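Getting crumbs and lint off a carpet-covered table

Posted in Home & Cleaning

Elango Kotian
I have a work table with a short-pile, carpet-like cover in blue-gray. It is fixed down, so I can't take it off and shake it. I keep a green hand brush and dustpan next to it. Paper scraps and tissues go into the pan without trouble, but lint and fine dust stay in the fabric and just get pushed around. Is there a better way to sweep it, or do I need a different tool? I'd like to avoid dragging the vacuum out every evening.
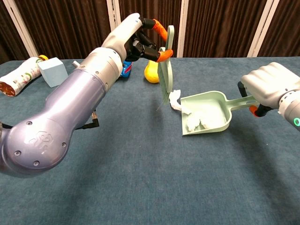 The brush is soft and has started to splay at the tip. I paid very little for the set, so replacing it is no problem.

3 replies

Aishwarya Amin
Pick up the big pieces by hand first. Then lay the pan flat with the lip pressed to the fabric and sweep toward it in short strokes, all in the same direction. Long strokes flick the dust over the pan. On a cloth surface the lip tends to ride up, so keep some weight on the handle. For what's left, use a rubber squeegee or a damp rubber glove and pull it across the table. The lint rolls up into little clumps you can lift off. I do this on a felt sewing table and only vacuum at the end of the month.

Soft bristles are fine for paper and crumbs. For dust down in the pile you want something stiffer, but try it on a corner first in case it fuzzes the fabric.

Primo Amato
lint roller. done

Chin-lung Cheng
A roller works but you go through a lot of sheets on a big table. I agree with the squeegee. One thing to add: empty the pan before you start on the fine dust. If there is a wad of tissue sitting in it, one bump and it's back on the table. Wash the brush now and then too, with dish soap, and hang it up to dry. Mine stood on its bristles in a drawer and they never straightened out.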